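Print this article | E-mail this article

The Humble Tape Dispenser Holds Its Ground

By Meenakshi Chauhan

Sabina Brabec keeps the spare tape in the second drawer of the supply cabinet, behind the staples. She has run the office at Szalai, a map and print seller with 17 employees, long enough to remember when the tape had its own shelf. Now it gets half a drawer, and a box of rolls lasts most of the year.

"We used to tape everything," she said. "Invoices to folders, folders to boxes. People taped their phone lists to the desk, and then you could never get the stuff off."

The phone lists are gone and so are most of the invoices. The tape dispensers are still there. There is one at the front counter, one in the packing room and one on nearly every desk in between, including the desks of people who say they never use tape. Brabec offered to collect the extras last November. Two people handed theirs over. Both asked for them back before the end of the month.

It is an odd object to be attached to. A desktop tape dispenser has almost nothing in it: a body, a hub or cradle for the roll, a blade at the front. The good ones have weight in the base, often sand or a slug of metal, so that you can pull with one hand while the other hand holds the paper. The light ones have to be held down, and that takes away most of the reason for owning one.

Most complaints about dispensers come down to that problem. Pull too fast on a light one and it tips forward or slides across the desk. Some have a foam or rubber pad on the bottom, and the pad works until it collects enough dust to stop gripping. Wiping it with a damp cloth usually brings it back. Brabec does the ones at Szalai when she thinks of it, generally around four in the afternoon, when the phones slow down.

The other complaint is about loading. People who can take apart a printer will put a roll of tape in backward. The rule is simple enough. The tape should come off the top of the roll and run forward to the blade with the sticky side down, so that it catches on the little platform behind the teeth and stays there. Put the roll in the other way and the sticky side faces up, the end won't hold, and it curls back and seals itself to the roll.
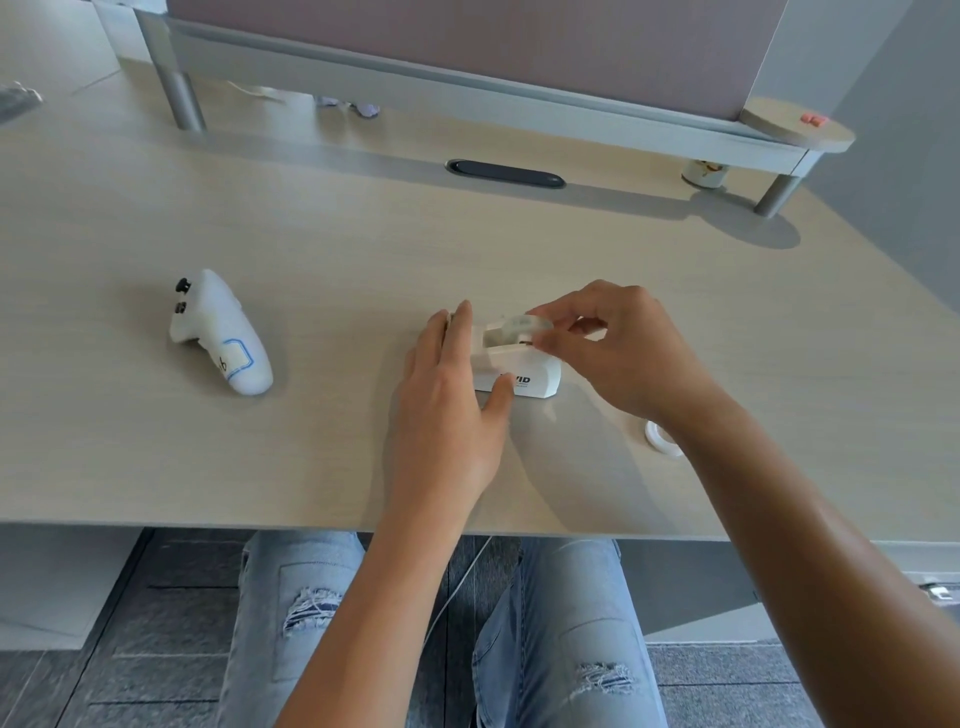
Cores are a separate matter. Office tape is commonly sold on a one-inch core, and the larger rolls come on a three-inch core, and a dispenser made for one will not take the other without an adapter. Some dispensers use a hub that slips inside the core and drops into slots on the body. These hubs are the first part to get lost. They get thrown out inside the empty roll, because the person changing the tape is thinking about the new roll and not the old one.

Otico, an office supply dealer that sells to Szalai and to other small businesses in the area, used to carry replacement hubs. It stopped when the supplier did. The Otico catalog still lists 3545 items, and by the sales desk's account the tape pages have shrunk less than the pages for binders, labels and correction fluid. Customers buy fewer dispensers than they did, but they go on buying refills.

Some of them buy the wrong refills. Glossy clear tape and matte tape look similar in the package. The glossy kind is cheaper and fine for packages and posters. It shines under a light and tends to yellow with age. The matte kind nearly disappears on white paper and can be written on with a pen, so it is the better choice for mending a page. Neither belongs on anything valuable. Szalai sells old maps, and Brabec has a folder of damaged ones that she shows to new employees in their first week. The worst is a county map somebody repaired on both sides. The tape came away years later and left amber stripes along every fold.

"That was somebody being careful," she said. "They lined it up beautifully."

The packing room at Szalai uses wide tape in a pistol-grip dispenser, and the staff there regard the desktop kind as a toy. They still keep one next to the scale for sticking packing slips to tissue. It is a Nudar, gray once, with a blade that has been in service since before anyone now working in the room was hired. It still cuts. A metal blade mostly gets dull from dried adhesive, and a cotton swab with a bit of rubbing alcohol will clean it. Go along the teeth with the swab, not across them. A molded plastic edge is another story. When the points wear down, the tape stretches before it tears, and there isn't much to do except replace the dispenser.

Starting a new roll is where many people lose their patience. The free end on a fresh roll is sometimes marked with a paper tab and sometimes not marked at all. Fingernails work if you have them. Turning the roll slowly under a lamp will show the ridge on matte tape, though it is harder to see on glossy. Once the end is up, pull off a full turn and throw it away. The first layer picks up lint and will not hold as well. After that, set the roll in place, draw the tape over the blade and tear off one short piece to make sure it seats.

There have been attempts to improve on all this. A company called Traltia brought out a battery-powered dispenser that measured and cut strips at the push of a button, and Szalai bought one for the front counter. It cut clean pieces and it made a noise like a small drill. Customers turned around to see what it was. When the batteries ran down, it went onto the shelf over the coat hooks, where it is now, and the old dispenser went back beside the register.

Brabec has a short list for anyone buying a dispenser today. Pick it up first and see if it is heavy. Check the core size on the package. Look for a metal blade. Color doesn't matter, she said, although black ones show the dust, and she is the one who ends up wiping them.

She placed her last order for refills in the spring and expects to place the next one in November, with the calendars.

Print this article | E-mail this article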